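Looking After a Tiled Kitchen Floor

Cleaning, grout, cracked tiles and furniture marks 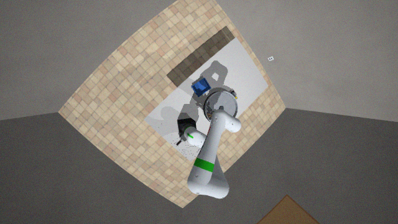 Small square tiles in mixed cream, tan and sand, with a white tabletop (computer rendering).

Small tiles mean a lot of grout, and grout is where most of the work goes. The tiles themselves need very little. Most of what follows applies to glazed ceramic and porcelain. If you have natural stone, skip the part about vinegar and read the label on anything you buy.

Everyday cleaning

Sweep or vacuum before you mop. Grit left on the floor turns to gray paste in the mop water and settles in the joints. A vacuum with the brush bar switched off is better than a broom in corners and along the baseboards.

Use warm water and a small squirt of dish soap, no more than a teaspoon to a bucket. If the floor feels sticky after it dries, you used too much. Go over it again with plain water. Change the water when you can no longer see the bottom of the bucket. In a kitchen that usually means once, halfway through.

Wring the mop well. Standing water soaks into unsealed grout and carries the dirt in with it. Finish with an old bath towel pushed around under a dry mop head.

Do not use vinegar on the floor as a regular cleaner. It won't hurt glazed tile, but it slowly eats at cement grout, and it will etch marble and limestone the first time.

Dirty grout

Try baking soda first. Mix it with enough water to make a paste, rub it along the lines with an old toothbrush, leave it 3 minutes and scrub. Rinse twice. Do one square yard at a time, working back toward the door.

For grease in front of the stove, use oxygen bleach powder dissolved in warm water. Let it sit on the joints for as long as the package says, then scrub with a stiff nylon brush. A wire brush will leave dark marks on light tile that are harder to remove than the grease was. Never mix bleach of any kind with ammonia or an acid cleaner, and open a window.

If the grout is still uneven in color after two rounds, it is probably stained all the way down. A grout colorant pen will cover it. Noémi Tóth wrote in to say she did her whole kitchen with pens and wished she had bought the bottle and a small artist's brush. For anything bigger than a doorway, she is right.

Sealing

To find out if the grout needs sealing, put a few drops of water on it and wait. If the drops sit there, the seal is fine. If the spot goes dark, it is time. Check near the sink and the back door, where it wears off first.

Let the floor dry for a full day after cleaning. Apply the sealer to the joints with a narrow brush and wipe the tiles before it hazes. Keep people and pets off until the next morning. I do ours in May, when the windows can stay open.

Replacing a cracked tile

Keep a handful of spares from the original job. On a mixed floor like a beige checkerboard, a new tile in a slightly different shade is hard to pick out, so a near match from a later batch will do.

Scrape the grout out all around the bad tile with a grout saw. Put on safety glasses, break the tile from the center with a hammer and a cold chisel, and work outward. Scrape the old adhesive down flat. Spread new thinset, press the tile in level with its neighbors, and tape it in place overnight. Grout the next day.

A single crack is usually something dropped. A crack running through several tiles in a line means the floor underneath has moved, and replacing the tiles will not cure it.

Tables and chairs

Put felt pads on every leg and look at them every couple of months. Once grit is stuck in the felt, it scratches as badly as a bare leg. The nail-on kind stays put longer than the stick-on kind. Wipe the leg ends with rubbing alcohol before sticking anything to them.

If the table rocks, turn it a little before you start shimming. Tiled floors are seldom flat, and a few inches one way or the other may settle it. If that fails, cut a thin disk of cork and glue it under the short leg.

White tabletops show tea, turmeric and newspaper ink. Wipe spills while they are wet. For a stain that has set, lay a cloth dampened with baking soda solution over it for ten minutes and wipe clean. Test melamine sponges on the underside first, as they are mildly abrasive and can dull a glossy finish.

Scuffs on the floor from rubber feet or shoe soles come off with a clean pencil eraser or a dab of cooking oil on a paper towel. Wash the oil off afterward with soapy water, or the spot will be slippery.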